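69 shares
11 comments

Dark grey, again: a Trorthorpe upholsterer on the cloth everybody orders

Sunday, May 6, 2018

I went to Trorthorpe expecting to be sold something. Every furniture shop I have walked into since March has had a dark grey sofa in the window, and every assistant has told me that dark grey hides everything. I own a dark grey sofa. It hides nothing. So when the owner of Stundeck, a small upholstery workshop behind the bus depot, offered to explain why charcoal is still her best-selling colour, I took my own cushion cover along as evidence.

She looked at it for a while and picked off a hair.

"You've got a pale dog," she said. I have. "Then you bought the wrong colour. I'd have told you that in the shop, but I'd have lost the sale, so perhaps I wouldn't."

She has been covering chairs for 23 years, the first part of it in somebody else's business in Tindby, and she says the grey orders started as a trickle and never stopped. Before that it was beige, and before beige it was a dark green she is hoping will come back. I asked whether people choose charcoal or just end up with it.

"End up with it. They bring in a picture of a yellow chair, they talk about the yellow chair for half an hour, and then one of them says, what about when we move? And out comes the grey."

The cloth she uses most is called Hailu, which sounds to me like a name somebody was paid too much to think up. She doesn't defend it. "It's a plain cloth in a dark colour. They could have called it Plain Dark." What she will defend is the weave, which she says is tight enough that a cat gets bored of it. I asked if she had tested that. She said she had a cat. I pointed out that one cat was not much of a test and she agreed, though not very warmly.

On the question of stains she was more careful than the shops are. Tea and gravy, yes, a dark cloth is kinder to those. Anything pale is another matter: toothpaste, flour, plaster dust, dried milk. "If you've got small children you have got milk. People think of dirt as brown. Half the dirt in a house is white."

And fading? This was my real complaint. The arm of my sofa nearest the window has gone a sort of tired mauve, and the firm that sold it to me told me this was "natural character". She laughed at that for longer than I thought was polite.

"It's faded. Some greys are made up from a mix of colours and one goes before the rest, and then you see what's left. Get a scrap, leave half of it under a book on the windowsill, and look at it at the end of the summer. I say this to customers and I'd be surprised if 2 of them have ever done it."

I asked why a customer should do a whole summer of checking on behalf of the person selling the cloth. She said that was fair, and that she does keep window scraps of her own now, pinned to a board, though the board was facing the wall when I visited and had to be turned round. Hailu had held up well, as far as I could judge. A blue beside it had not, and she still sells the blue.

"I tell them it fades. They like it anyway."

We moved on to cleaning. She thinks most of the sprays sold for the job are a waste of money and that people soak their sofas when they ought to hoover them. Use the flat nozzle, go along the weave, do it more often than you want to. For hair she likes a damp rubber glove, dragged one way only. I tried this on my cushion cover at her cutting table and it worked, up to a point. There was a neat roll of dog hair at one end and a fair amount still in the cloth at the other.

"Well, it's a glove," she said.

What I wanted, I suppose, was for her to admit that charcoal is a fashion which has been passed off as common sense. She came close. She thinks it looks very good on a large, simple piece in a bright room, and very gloomy on anything small. She also told me that a plain dark cloth is easy for the workshop: no pattern to match across the seams, less waste when cutting, quicker to quote for. None of that saving was mentioned on the price list by the door, and I said so.

"No," she said. "It isn't."

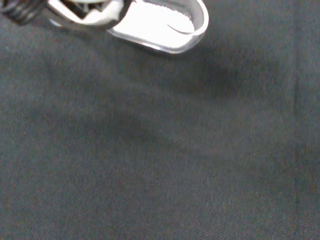 Her own sofa at home, I found out on the way to the door, is a rust-coloured thing she covered from the ends of rolls, and she wouldn't swap it. I asked what she would do with mine. Turn the cushions, draw the curtain in the afternoons and put up with it for a few more years, she said, and then come back and talk to her about green.

Share this 69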